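Safe Working Practice for a Small Tabletop Manipulation Cell
Project report, Bowen module in applied automation
Group 2

1. Purpose

The project set out to write and test a working procedure for a tabletop robot cell used by students on the Bowen module. The cell had a risk assessment from Astedix, the supplier of the arm, but no local rules on who may enter, at what speed the arm may run, or how a run is recorded. We took ISO 12100 as the guide for the risk assessment and ISO 10218 for terms, and wrote the rules so that a first-year student could follow them without having read either.

2. Scope

The procedure covers pushing tasks only. The arm carries a plain rod and moves coloured plastic blocks across a wooden board. Grasping, lifting and any work with sharp or heavy parts are outside the scope and need a separate assessment. The logging software, Rurkel, was taken as given and was not reviewed.

3. Layout and marking

The edge of the working area is marked with yellow and black tape. During a run no hand, sleeve or tool may cross it. The board must be checked against the table before each session, as a board that shifts will spoil the position data and may bring the rod into contact with an edge.

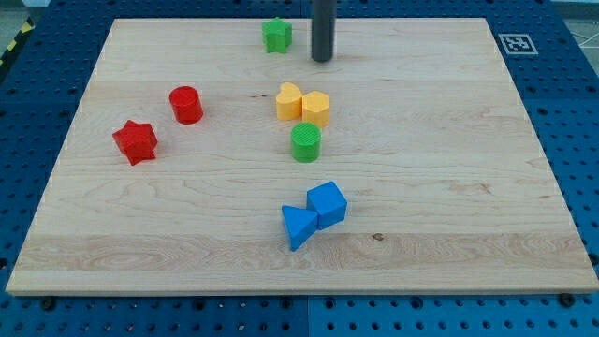 The height of the rod above the board is set at the start of a session and written down. In the first draft we left this to the operator's judgement. Two operators then used different heights on the same task and the results could not be compared, so the final version gives one value per board, held in the session file.

Cables are kept clear of the walking route. Fiducial markers are wiped with a dry cloth and must not be covered by papers or spare blocks.

4. Operating rules

4.1 One operator is named for each session and holds the enabling device. A second person may watch but gives no commands.

4.2 Reduced speed is used for the first 3 runs after any change to the board, the rod or the program.

4.3 Blocks are reset by hand only when the arm is parked and the drive is off. A software pause does not count as off.

4.4 If a block leaves the board, the run is stopped and logged as incomplete. It is not picked up while the arm is moving, whatever the distance from the rod.

4.5 Any emergency stop is entered in the log with the time and the reason, including stops pressed by mistake.

5. Trial

The rules were tried in June in the Ollmont laboratory. In total 672 runs were logged, of which 74 were marked incomplete. Most of the incomplete runs came under rule 4.4. Rule 4.3 was the least popular – parking the arm adds a delay to every reset – and we found entries where the drive state had been left blank. The field is now compulsory and Rurkel will not open a new run without it.

6. Limits and further work

The trial used one arm and one type of rod. We did not measure contact force, so the reduced speed setting rests on the supplier's figure and our own observation. A force measurement should be made before the procedure is applied to a heavier tool. Rule 4.1 also needs a clearer text on handing over the enabling device in mid-session – at present the log shows only the operator who opened it.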